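A few notes on the winter night markets along the Harawira waterfront, for anyone planning a trip. I went in December and again in January, and the two visits were different enough that I'll cover both.

1/ The market runs along the old ferry quay, from the Dekuteo building down to the fish steps. There is no gate and no ticket. You walk in from whichever end your bus drops you. If you have a choice, start at the fish steps. The wind comes from that side and it's better to have it behind you.

2/ Opening is 4 pm in December and 5 pm in January. The website says 4 pm for both. In January I stood next to closed shutters for an hour with several other people who had read the same website.

3/ There are 40 stalls in December. It feels like more because the quay bends and you can't see the far end. In January the row stops at the bend and the rest of the quay is parking again.

4/ Food first. The thing to get is the smoked trout roll from the stall with the blue awning. It comes with pickled onion and a lot of horseradish, and you can ask them to go easy. The dumpling stall next door has the longer line, but I thought the dumplings were ordinary. The soup there is good. They fill the cup right up, so drink some before you walk.

5/ Drinks: hot cider, hot blackcurrant, and a hot beer I tried once. You pay a deposit on the mug. Any stall with a green lamp takes it back, including ones that didn't sell it to you. Keep some coins, as they won't put the deposit back on a card.

6/ Crafts are at the Dekuteo end. Wool socks, candles, cutting boards, a lot of tableware. Prices are fair for the knitted things and high for the candles. People do bargain in the last hour, mostly on bigger items.
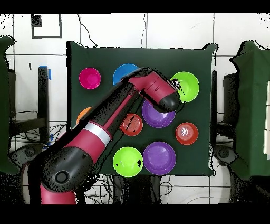 Bright bowls on dark green.

7/ If you're buying anything breakable, ask for it to be wrapped for a suitcase. They have two kinds of wrapping and the default is one sheet of newspaper. I carried a jug home in a hat.

8/ Getting there. The Bistard tram stops at the top of the hill and it's a 700 meter walk down, most of it steps. The number 6 bus goes all the way to the quay and costs the same. Going back, the last bus leaves before the market closes, so plan on the tram and the hill. The steps are lit but they ice over near the bottom. Use the rail.

9/ Where to stay. I'd pick the streets behind the Bistard stop over the waterfront itself. The waterfront hotels put their rates up for December, and the music carries. On my second trip I had a room above a bakery, small but warm, with breakfast included. Book December early. January you can more or less turn up.

10/ There is music on the hour at the bend, usually brass. In December there was also a choir on the steps of the customs house, and they were the best part of the evening. No choir in January.

11/ With kids: there's one carousel, old and slow, and a hut where they can dip candles. The candle hut closes well before everything else does. Strollers are hard work on the cobbles. The path behind the stalls is paved and mostly empty, so use that and cut through at the gaps.

12/ Things I'd skip: the boat ride, unless it's a very still night. The photo hut. The roasted nuts at the entrance, which are the same nuts as further in at a higher price.

13/ Day trip if you have one spare. Trundance is 40 minutes up the valley by train and has its own small market in the square. It's only the town's own bakers and wood carvers, and it packs up by late afternoon. Go in the morning. The spice bread sells out first. Sit on the left side of the train going up, that's the river side.

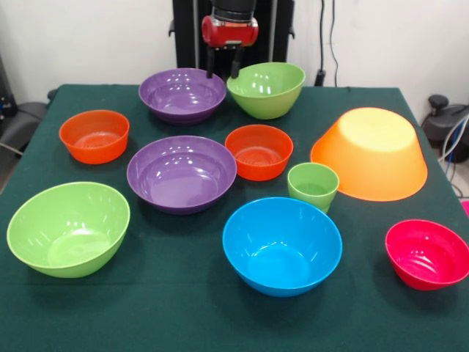
14/ What to bring. Boots with a real tread. Gloves you can handle coins in. A bag that closes. A small towel for the benches, which are never dry. I took an umbrella both times and couldn't use it in that wind, so bring a hood.

15/ December or January? December if you want the full row, the choir and the crowds. January if you mostly want to eat and find a room at a normal price. I'd go back in January, with a later bus. The trout stall is there both months.

16/ Correction to 5: the green lamps are only on the drink stalls. The food stalls with green lights are just using green lights.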